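3 min read

Cleared the big table at Clelgate this morning. It has been "about to be cleared" since November, a phase I can recommend, as it requires nothing.

For those joining late: one light wooden table, one shared workshop, and a rule on the wall that says leave it how you found it. Everybody has obeyed. Everybody found it covered.

Started at 8. By 8:30 I had moved everything from the left end to the right end and felt wonderful about it. Coffee.

The method I settled on was boxes. Keep, bin, ask. By mid-morning the ask box was full, the keep box was nearly full, and the bin had a bent paper clip in it.

Then the pegs. I have 63 of those little pegs. They came in a bag of 600 from Dinsa a couple of years back, and I would like to know where the other 537 are, but I suspect the answer is the floor drain and I'm not lifting that grate.

Pegs are the reason this table never stays clear, by the way. They roll. You put one down to answer the phone and it leaves. I've tried a saucer, a jar lid, an ice cube tray (good, until somebody wanted ice) and a magnetic dish, which would have been a great idea if the pegs were metal.

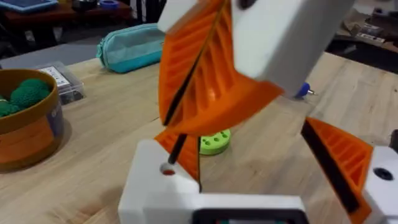

So the new policy is that a thing with holes in it gets to live on the table and a thing without holes has to justify itself. Round, green and small is about right for this. I lose gray things on contact. I once lost a gray tape measure for a whole summer and it was on my belt.

Lime green is not a color I would pick for a sofa. For a workshop I'd paint the walls with it.

Somebody asked why I don't just buy an organizer. I did. The Gakham one, with the drawers. It's lovely. It is now full of the instruction booklets for other organizers.

Lunch was a sandwich eaten standing up, because sitting down at the table would have meant putting something on it and I wasn't ready for that step in our relationship.

Afternoon: wiped the whole top with a damp cloth and found out it has grain. Long handsome streaks, some planks pale, some a good bit darker. I've worked at this thing for 4 years and would have told you under oath it was beige.

Also found while wiping: one ring from a mug that I'm sure was mine, and one ring from a mug that I'm going to say wasn't.

Oiling it is the next question. The Anerer oil smells like an orange that has been through something, but it does soak in well and you can work on it the next day. The other stuff in the cupboard has no label, so that went in the ask box. The ask box is now two boxes.

Rules as they currently stand, and I'll pin these up once I find the pins:
One project on the table at a time.
If it rolls, it goes in a hole.
Mugs on the windowsill.
The table is not a shelf. We have a shelf. It is also full, but that's a different thread.

Reply to a few of you: no, I'm not doing the bench next. The bench is structural at this point – I think the clutter is holding up the wall.

And yes, to whoever wrote "give it a week." I checked before I locked up and there was already a pencil on it. Mine. I left it there so the place would feel lived in.

Contact | © Clelgate workshop notes | Back to top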